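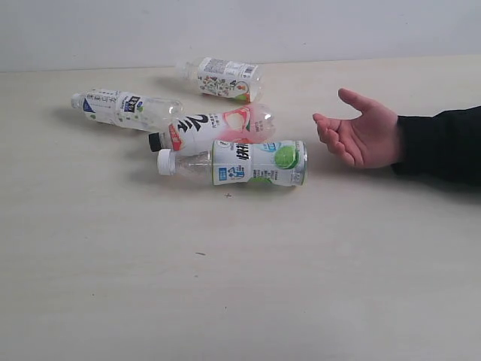 Ekkachai Boonyarit asked in February whether bottles must be stripped of their labels and caps before they go into the collection bins, and whether the same rule holds in every building. The question has come up several times since then, and the Facilities Office at Siriwan has been asked to give a single answer to the whole list. The answer follows, together with the changes to the collection schedule. His message is quoted at the end for those who joined the list later.

Date: April 19, 2025
From: Nuanchan Yensuk, Facilities Office
To: All subscribers, Building Services list
Subject: Re: Empty beverage bottles – labels, caps and collection

Dear colleagues,

The guidance issued when the bins were installed was written for the old contract and is withdrawn. The contractor is now Grerkport, and the material goes to their sorting hall at Avcombe. Their requirements differ from those of the previous firm in a few respects, and staff have understandably been following different versions of the instructions.

Caps. Caps are to be screwed back on after the bottle has been emptied. White, black or colored caps are all accepted and need not be separated. Loose caps fall through the sorting screen at Avcombe and are lost to recycling, so please do not keep a separate jar for them in the kitchenettes. Any jars now in use may be emptied into the general plastics bin and returned to the cupboard.

Labels. Paper and film labels may be left in place if they cover only part of the bottle. Where a label wraps most or all of the body, please remove it if it tears off easily along the perforation. If there is no perforation, leave it. Nobody is expected to use a knife or scissors on a bottle, and the Safety Office has asked that this be stated plainly after an incident in the second-floor kitchenette.

The language of the label has no bearing on the matter. Several colleagues in the visiting scholars' wing have asked whether imported drinks with Chinese or Thai labels belong in a different bin. They do not. The bottle is sorted by its plastic and its color.

Color. Clear bottles and tinted bottles may go into the same bin. They are separated by the contractor.

Contents. Bottles must be empty. A quick rinse is requested for milk, yogurt and sweetened tea, all of which attract ants within a day in the warm months. Water bottles need no rinsing. A bottle that still holds liquid should be emptied into the sink and never into the bin, the planters or the floor drain beside the copier.

Crushing. Please do not crush bottles flat. Grerkport's optical equipment reads the side of the bottle, and a flattened bottle is often sent to the wrong line. Where a bin is full, the correct course is to notify this office and not to compress the contents.

Bottles on tables. A bottle left on a meeting room table after a booking has ended is treated as waste and will be removed by the evening cleaning staff. A bottle left on a personal desk will not be touched, whether or not it is empty. The two kinds of surface have been confused in the open area on the third floor, where the long shared tables count as meeting tables. Reusable bottles left on the shared tables are taken to the reception desk and kept for one month.

Collection times. Bins in the main building will be emptied every working evening. Bins in the annex will be emptied twice a week, as before. The 2 bins in the loading bay are for the use of the cafeteria only and will be labeled accordingly. In the last full collection period the contractor recorded 2446 bottles from all buildings, of which 517 were set aside because they contained liquid. Under the contract, bottles set aside are billed to us as mixed waste.

New bins. An order has been placed for 130 desk-side sorting trays of the Drandance type, which have a divided base and a lid. They will be given first to the departments without a kitchenette on their own floor. Heads of department have received a form, and only forms returned through the head of department can be considered. We regret that individual requests cannot be answered.

Apinya Ratanaporn remains the contact for missed collections and damaged bins. Questions about the contract itself should be sent to me. Ximeng Du has kindly agreed to prepare the Chinese version of the bin notices, and Chutima Phromma the Thai version. Both will be posted beside the English text once they have been approved by the Communications Office. Until then the old notices should be taken down – they still carry the previous contractor's telephone number, which is no longer in service.

Departments holding an event with bottled drinks are asked to give this office notice of three working days, so that additional bins can be placed in the room. The bins are delivered to the door. The organizer is responsible for placing them inside and for leaving the tables clear at the end of the booking.

Nuanchan Yensuk
Facilities Office, Siriwan

Ekkachai Boonyarit wrote:

> Dear Facilities Office,
>
> Could you confirm the current rule on plastic bottles? The notice in our
> kitchenette says that caps and labels must both be removed. The notice
> in the annex says caps on, labels off. The cleaning staff have told us
> that neither matters.
>
> Our group goes through a good many bottles of tea and water in a week
> and we would like to do this properly. At present we lay the empties on
> the side table and someone takes the labels off at the end of the day,
> which is slow work with the glued ones. If it is not needed we
> would be glad to stop.
>
> I would also be grateful to know whether bottles may be crushed. The bin
> on our floor is full by the middle of the afternoon.
>
> With thanks,
> Ekkachai Boonyarit

You are receiving this message as a subscriber to the Building Services list. Replies go to the whole list. To report a missed collection, please write to the Facilities Office directly and give the building, floor and room number.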